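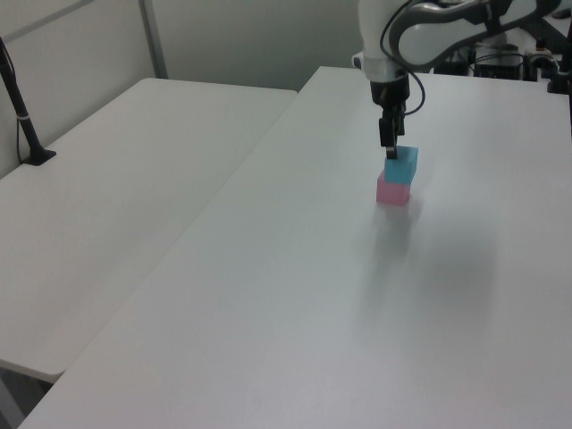

Small blocks, plain tables: a talk with the maker of the Korine cubes

The translucent cubes sold under the Korine name come out of a two-room workshop in Brirden. The owner casts, sands and packs them herself, and asked that we leave her name out and write about the blocks. We talked over coffee in the packing room.

She began with colors. "Pink and light blue were the first ones I kept," she said. "I tried a green before that and it looked like dish soap." The surface took longer to settle. A polished cube shows every fingerprint, and two polished cubes slide when one is set on the other. She wanted a matte face that still let light through, and went through 21 test batches to get it.

Most buyers are parents and preschool teachers, and she hears from them often. The usual question is why there are so few shapes. "A cube is enough for a long time," she said. "You put one on another and it sits a little to the side, and it still stands. Kids look at that for a while. Then they want a third."

She has opinions about tables too. She likes a white top for these colors, with nothing else on it near the blocks. Dark wood makes the blue go gray, she said, and a patterned cloth is worse. A slight gloss is fine. Her own worktable came from Vamano, a secondhand office dealer, and has a scratch down the middle that she sands around.

Last October she filled her largest order so far, 500 cubes for the Grīnberga toy shop. Packing took longer than casting. Each cube goes in tissue, pink and blue in separate boxes, and she checks the corners by hand — a chipped corner goes in a bin under the sink and gets used for testing dyes.

Would she add a third color? She has a yellow drying on the shelf and is not sure about it. "It's fine in the morning," she said. "By afternoon I don't like it."

The cubes are sold in pairs or loose, and the workshop takes orders by mail.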